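Chapter 4
Pattern and the Buyer's Eye

Shops like to say that a floral pattern makes a room feel calm. Be careful with claims of this kind. When Nisha Dhillon asked 26 buyers in Flinoldale, only 15 could recall the pattern they had at home.

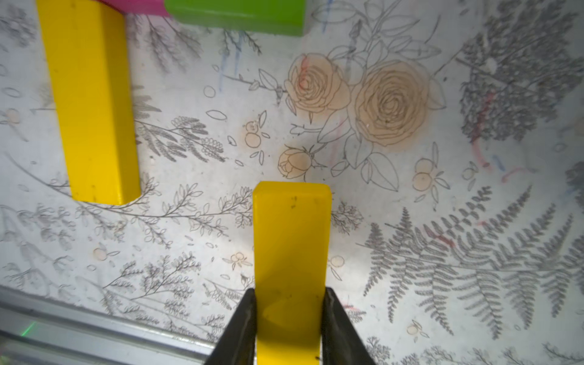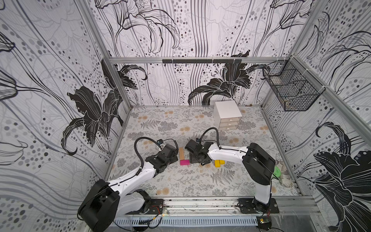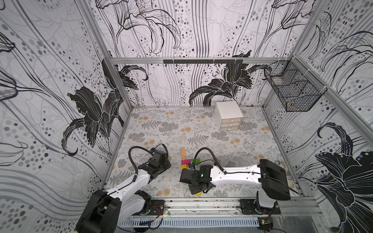 Fig. 4.1 Yellow block (first picture); lily wallpaper (second and third).

Taste may matter less than price. Before reading on, write down why you doubt, or accept, the shops' claim.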